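From the Sunavus newsletter, April 2018

What I've been up to: teaching a gripper by hand, one try at a time

When Maham Tanoli asked me to write something for this issue, I said yes before remembering that what I do all day is sit at a desk and pretend to be a robot. So, fair warning! This is going to be a lot about sitting at a desk and pretending to be a robot.

For anyone who missed the last issue, I'm on Shirima, our project to get an arm to pick things up by learning from people who already know how. No one writes out the motion in code. A person steers the simulated arm with a handheld controller, picks the thing up (or tries to), and every bit of that gets saved: where the arm was, what its camera saw, what the person told it to do next. One attempt like that is what we call a demo. Feed the learner enough demos and it starts to guess what a person would have done.

Enough is the tricky word. In March we closed out the first batch at 1734 demos, recorded by 4 of us, and I thought that was an enormous number until I saw what the learner made of it. It was great at boxes. It was pretty decent at cups. Anything with arms or legs, it went for the middle every single time, like someone trying to hug a coat rack.
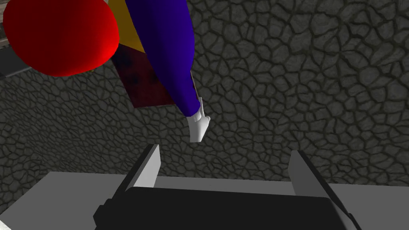 The trouble was us, of course. I went back through a stack of my own demos and found that I'd been lazy in a very consistent way: straight down, grab the fattest part, lift, next. So for the second batch we're making a point of grabbing things where they're awkward. On a toy figure with a big round red part, say, my old self would have gone right for the red. Now I'm lining the open fingers up with the little white glove at the end of the long blue arm, and it takes me three times as long. The glove is small, and if I come in a hair off center I end up pinching stone floor. (Simulated stone floor. I still wince.)

We keep the misses, by the way. I get asked about this a lot. They go in with a tag saying they're misses, and the ones where the person fumbles and then fixes it are the ones I like best – the learner needs to see somebody getting out of trouble, and I am very good at getting into it. Of the 108 demos I recorded for the figure set, 51 have at least one fumble and recovery in them. I was a bit embarrassed by that until Maham told me she wanted more of them.

The other big change is where we start. In the first batch, every demo began with the arm parked in the same tidy spot, looking at the same tidy view. You can guess what happened. Move the start a little and the learner acted as though it had never seen a room before. So now the software, which is a tool called Werkska that we've been patching as we go, throws the arm into a different starting pose each time, and the person has to find the object before doing anything else. 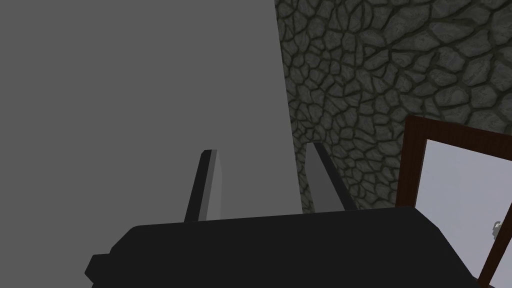 I grumbled about that for a good week. It's slow, and you feel silly swinging around hunting for a toy. But the hunting is worth recording too! A learner that has only ever seen the object straight ahead has no idea what to do when it isn't, and the first thing a real arm in a real building will do is end up pointed the wrong way. I've also stopped rushing the search part. Early on I'd whip the arm around as fast as the controller allowed, and when we played those demos back the camera view was such a jumble that even I couldn't tell what I'd been doing. Slow turn, small pause, then go in. That's my whole technique.

A few things I'd pass along if you're going to take a turn at the controller:

Do ten practice tries before you hit record. Your hands need longer to warm up than you think.

Don't copy the person before you. If you'd naturally come in from the left, come in from the left.

Write your note right after the demo. "Slipped, regrabbed lower" is plenty. I've tried doing a whole afternoon's notes at the end and they were useless.

Stop when you get bored. Bored demos all look the same, and I can spot mine from across the room.

Next up is Ullska, the soft objects set, so cloth and stuffed things and whatever else flops. I have no idea how that's going to go. We could really use a few more pairs of hands for it, left-handers especially, so if you can spare an hour, drop Maham a line and she'll find you a slot and a controller.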